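Plakent 2: grasp planning software for two-arm setups

Plakent 2 costs $395 for a single seat. I tried its planner with a cup and a pale bottle on a white table, a hard pairing for depth-based segmentation.

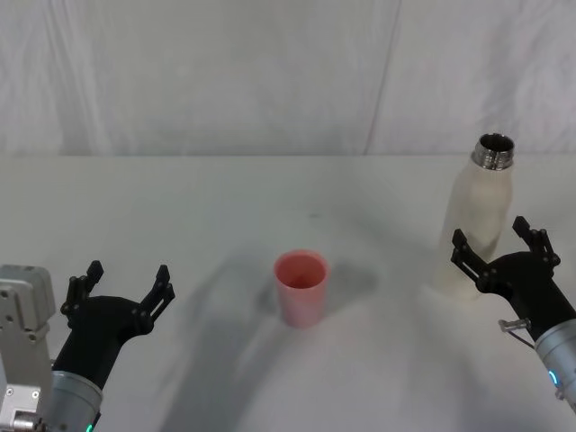
Swanepoel

Setup took 40 minutes. The pink cup gave a clean mask right away. The bottle needed the edge threshold lowered before its outline closed, and the manual skips that setting.
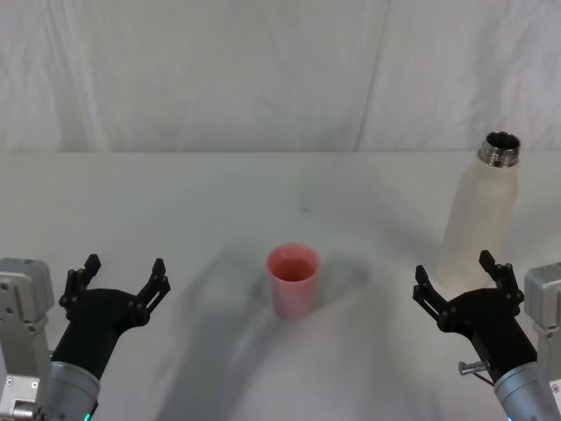 Skutwood wrote that the threshold resets after every update, so save it in your own profile.

Arm assignment is the best part. You can lock an object to one arm or leave it to the planner. Logs are plain text. 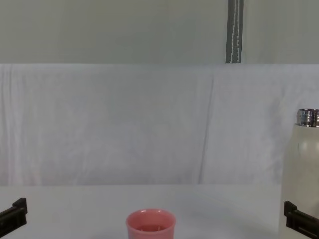 One reader asked whether the $775 license adds a faster solver. It only adds more seats.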